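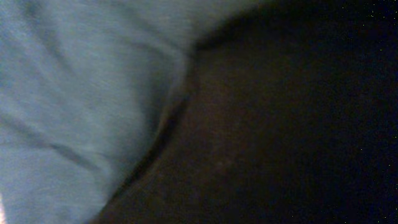

Textilpflege und Wäschewirtschaft › Skripte › Lagenlegen

Oktober | Rima Khasawneh

4. Weiche Flächenware von Hand legen

4.1 Begriffe
Falte: Umlenkung der Ware mit erkennbarer Kante. Welle: Umlenkung ohne Kante, bildet sich bei Entlastung meist zurück. Umschlag: Rand, der auf die eigene Fläche zurückläuft. Bei angerauter Ware sind Wellen und Falten im Streiflicht zu unterscheiden, im Auflicht nur unsicher.

4.2 Vorbereitung
Ware auf der Tischfläche ablegen, Umschläge an den Rändern öffnen. Von der Mitte nach außen ausstreichen, Hand flach, ohne Zug in Diagonalrichtung. Diagonalzug verformt Gewebe stärker als Zug in Kett- oder Schussrichtung. Strichrichtung prüfen und auf dem Begleitzettel vermerken.

4.3 Legen
Längskante auf Längskante, Bruch mit dem Unterarm schließen. Danach quer halbieren. Decken mit einem Flächengewicht ab 200 g/m² werden nur 2-mal gelegt, darüber hinaus wird gerollt. Der Bruch liegt im Regal vorn. Kantenversatz bis zu 50 mm ist zulässig, größerer Versatz wird neu gelegt.

4.4 Trennung nach Farbe
Helle Blautöne nicht in direktem Kontakt mit dunkelbrauner oder schwarzer Ware lagern. Faserabrieb der dunklen Ware haftet an der aufgerauten Oberfläche und lässt sich durch Bürsten nur teilweise entfernen. Zwischenlage: ungefärbtes Baumwolltuch.

4.5 Übung
Zweiergruppen, je eine Decke. Legezeit und Versatz in Tabelle 4 eintragen. Gruppe Zein/Hồ beginnt am Samstag mit dem Rollen (siehe 4.3), die übrigen mit dem Legen. Rückfragen zur Tabelle an Nour Masri.

Zum Nachlesen: Mappe Nollora, Abschnitt Lagerung.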